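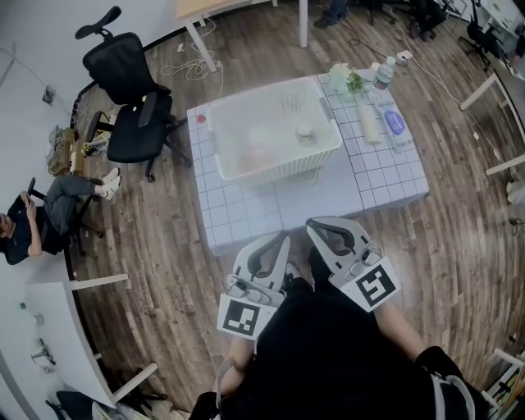
The Water Came Through the Light Fixture

From the Bennani Insurance newsletter, March 2022

Mounir and Radwa Amrani had been at her sister's place for nine days over the December holidays, and the drive home had taken them most of a Sunday with two tired kids in the back seat and a cooler full of leftovers that everyone had been told not to touch. They pulled into the driveway on Sutow Street a little after dark. Radwa says she was thinking about pajamas and toast, and whether there was any milk worth keeping, and that she had her key in the door before she noticed the sound. It was a pattering, like rain on a porch roof, only it was coming from inside the house.

What had happened was small enough. A supply line behind the upstairs toilet, one of those braided hoses that you never look at from one year to the next, had let go at the fitting. The water had run across the bathroom floor, found its way down through the hall ceiling, and come out through the light fixture above the dining table. Mounir went straight to the breaker panel, bless him, and then straight down to the basement to look for the main shutoff. He did not find it for 17 minutes. He knows this because he called his neighbor, Unai Goicoechea, in the middle of the search, and again at the end of it, and both calls are on his phone. (It was behind the shelf with the paint cans. Go and look for yours tonight, please, before you read another word of this. I'll wait!)

I have told this story to a good many customers since then, always with the Amranis' blessing, and people tend to ask me the same thing, which is whether it was covered. The short answer is yes. A hose that fails suddenly is the kind of thing most homeowners policies are written for, and theirs was no exception. The longer answer is worth a cup of coffee, so settle in.

Sudden and slow are two different animals

Your policy cares a great deal about how the water got there. If a pipe or hose bursts and soaks the floor, that is generally called sudden and accidental, and the damage to the house and to your belongings is usually covered, after your deductible. The hose itself, as a rule, you buy yourself. If the same fitting has been weeping quietly for a year and the subfloor has gone soft, the company is likely to call that wear or upkeep, and you may be on your own. I don't love having that conversation with anyone, and I have had it more than I'd like.

Then there is water that comes up from outside, meaning a creek over its banks or a heavy storm running across the yard and in at the basement door. That's flood, and flood is a separate policy altogether. Water that backs up through a drain or a sump is different again. It's often an add-on, and you may find you don't have it. Folks on the low side of Trullbridge, I am looking kindly but firmly at you.

The part that took the longest

The drying crew came the next morning and the ceiling was down by lunch. Tarek Fahmy, the adjuster on the claim, was out that same week, and Radwa tells me he was kind to the children and took his shoes off without being asked, which she has mentioned to me more times than she has mentioned the check.

The list of belongings was where they got stuck. A dining room sounds simple until you have to write down everything that was in it. There was the table and chairs and the rug, of course, and the sideboard. But inside the sideboard were tablecloths from Mounir's mother, a serving set they had been given as a wedding present, a box of school papers, the good candles, a sewing machine, board games, and a camera they had forgotten they owned. Their first list ran to 2 pages. The one they finished, a few weeks later, had 73 items on it, and Radwa still woke up one night remembering the waffle iron.

They were not being careless people. They simply had never had a reason to write it all down, and when you are tired and living with fans roaring in the hall, your own house goes blank on you. What rescued them in the end was a birthday video. Somebody had walked through the dining room filming the cake, with the sideboard doors standing open behind it, and there was half the list.

What I'd gently nag you about

Take your phone one evening and walk through the house, filming as you go. Open the closets and the drawers. Talk while you film, and say what things are and when you bought them if you happen to remember. It doesn't need to be tidy, and I promise we have seen worse than your hall closet. Then send the video somewhere that isn't the house, whether that's an email to yourself or a relative's computer.

Look at the hoses behind your washing machine, your toilets, and under the sinks. If one is stiff, bulging, or rusty at the collar, have it changed. A hose is cheap.

If you're going away for more than a night or two, shut the water off at the main. Should you heat with hot water or have a sprinkler system, ask your plumber first, as those can be a different story. A neighbor with a key is a fine thing as well. Unai had one for the Amranis' side door, as it happens, but had been away himself that week.

Some of you have asked about leak sensors. The Amranis put in a set made by Prurkex, little pucks that sit on the floor and send a message to your phone. Mounir likes his, though it did go off once during bath time. We don't sell them or get anything for mentioning them. Do ask us before you buy any brand, in case your company offers a discount on that sort of device.

And if it's been a while since anyone went through your policy with you, call the office and ask for Mohcine. I can tell you in a few minutes whether you have the drain and sump coverage, what your deductible is, and whether your belongings are insured for what it costs to replace them or for what they'd fetch used, which can be a very different number on a ten-year-old sofa.

The Amranis have their ceiling back, by the way, and a new light over the table. Radwa picked it out. Mounir has moved the paint cans.

Warmly,
Mohcine Morsy
Bennani Insurance, Trullbridge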